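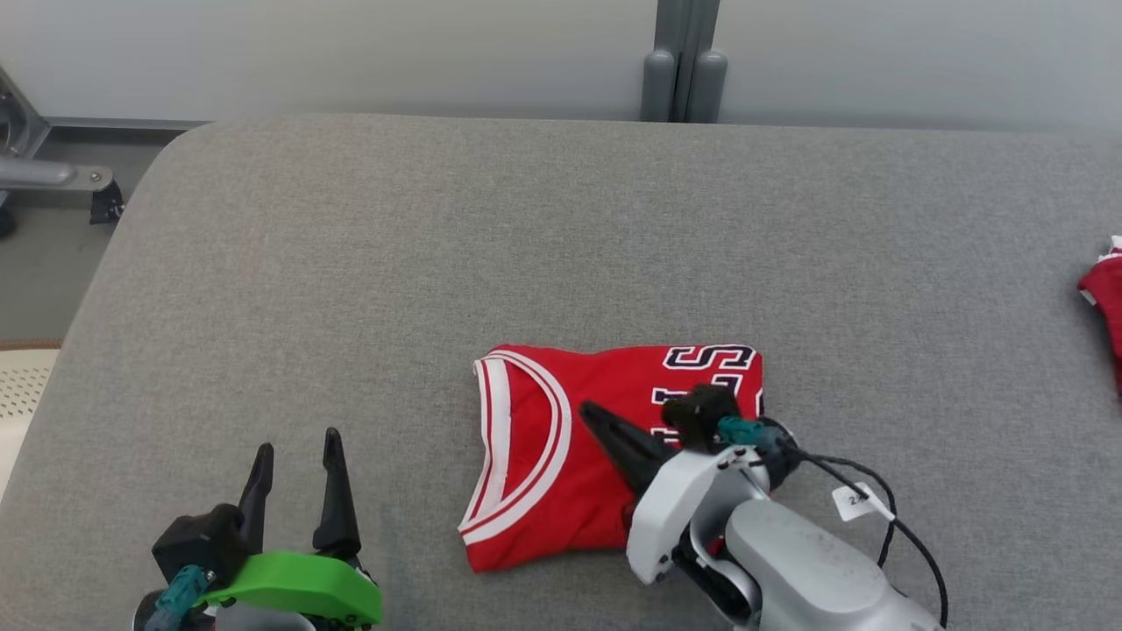 阿什比（Ashby），九月

这个月基本都在跟叠衣服较劲。上一篇写到我们把毛巾换成了球衣，有读者留言问换了以后成功率掉了多少，这篇就把结果写一下，顺便记几个做的时候没想清楚的地方。

先说方法。我们用的还是模仿学习那一套：双臂遥操作录示范，训练一个策略网络，输入是头部视角和两个腕部视角的图像，加上关节角，输出是接下来一小段的动作。网络结构和夏天那版一样，没有动。动的是数据的切法。以前一条示范从抓起衣服到叠完算一整条，现在按阶段切开，分成摊平、对折、收袖口、压平四段，每一段单独打标签，训练的时候把阶段标签也作为条件输进去。这套切分和标注的脚本我们内部叫 Horkik，写得很乱，暂时不打算公开。

示范一共录了851条，球衣为主，也混了一些普通T恤。录制软件还是 Skorkard，老毛病没改，录久了腕部相机的时间戳会慢慢漂，所以每录一批要重启一次。切完段以后得到1872个片段，这里面已经扔掉了抓空和中途重来的部分。

评测的做法：每个版本跑163次，衣服的初始状态由人随手一扔，不挑好扔的姿势。判定标准是叠完以后大致成矩形，领口没有被卷进里面，下摆没有散开。领口这一条是新加的。球衣的领口有一圈条纹边，比身上的料子硬一点，对折的时候容易弹起来，策略又喜欢去夹它，因为颜色对比最明显。旧版本在这里出错最多，常见的情况是手指已经夹住了领口边，往回一拖，叠好的部分跟着散了。

加了阶段条件以后，成功率比不切段的版本高了18个百分点。大部分提升来自最后的压平。旧版本经常在衣服还没折完的时候就开始压，或者压完了又去抓，来来回回停不下来。新版本该压的时候压，压完就退开，这一点差别很明显。摊平这一段几乎没有变化，该失败的还是失败，衣服团成一团的时候它找不到角。

压平这个动作本身也改过一次。最早示范里是两只手一起往下按，后来发现一只手按住、另一只手让到旁边，效果差不多，碰撞少很多。所以后半批示范都是单手压。两种示范混在一起训练，策略偶尔会犹豫，两只手都抬到一半停住。把前半批的双手压平片段去掉以后，这个现象少了，没有完全消失。

没解决的问题也列一下。

球衣上的大字母对结果有影响。印花的地方料子厚，折线如果正好从字母中间穿过去，折出来是鼓的，压几次都压不下去。我们试过让策略避开印花，没有成功，示范里的人自己也没有刻意避开。

换桌面会掉点。现在这张桌面是灰色的，有一层细绒一样的质感，衣服放上去不太打滑。拿到 Cakstead 那边的光面桌子上试过一次，衣服一拖就整件跟着走，对折基本做不成。那次跑得太少，数字就不写了。

叠完的形状还是偏松。按现在的标准算成功，但是拿去摞起来会歪。要不要把厚度也写进判定里，还没定。写进去的话，之前的结果都得重新看一遍录像，工作量不小。

另外有人问为什么不直接用深度图。试过，薄布料在桌面上的高度差太小，噪声比信号还大，叠到两三层以后才有点用。以后可能会只在压平那一段加进去，目前没有排上。

接下来打算先补摊平的示范，专门录衣服团成一团的情况，每条从不同的抓点开始。录完以后用同样的评测再跑一遍，结果写在下一篇里。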